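4.2 Storage advice and household waste

Guidance on storing fruit at home tends to claim more than the evidence allows. The Omley leaflet, mailed to 786 households in October, told readers to keep kiwi fruit away from apples and to leave tomatoes out of the refrigerator. Its authors credit the leaflet with the drop in waste recorded afterward. We are not persuaded. Waste was self-reported, the diary ran for only 2 weeks, and people who have just been told to waste less are likely to write down less. The Stembridge survey asked the same questions without sending any advice and found a similar drop.

A second problem is what counts as fruit on display. Most diaries had one box for "bowl" and one for "refrigerator," yet fruit in ordinary homes also sits on counters and tables among papers (Figure 2). Of the 60 diaries we reread, many had notes in the margin that fit neither box, and the coders appear to have dropped them.

Figure 2. Fruit on a tabletop covered with illustrated sheets, including a kiwi fruit and a cherry tomato.
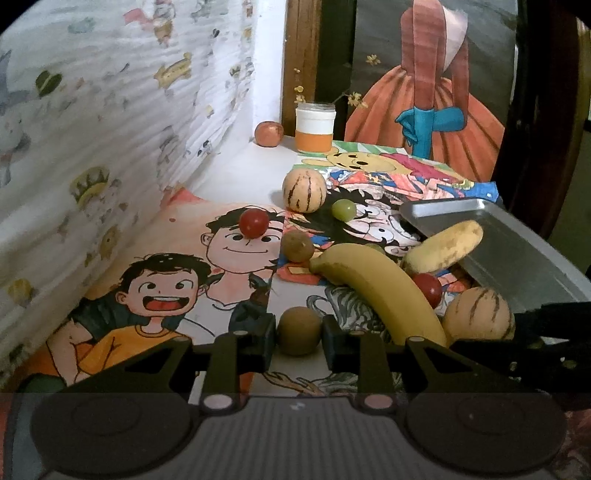
Until the dropped notes are coded, the Omley result should be read as a change in reporting. Whether less fruit was thrown away remains an open question.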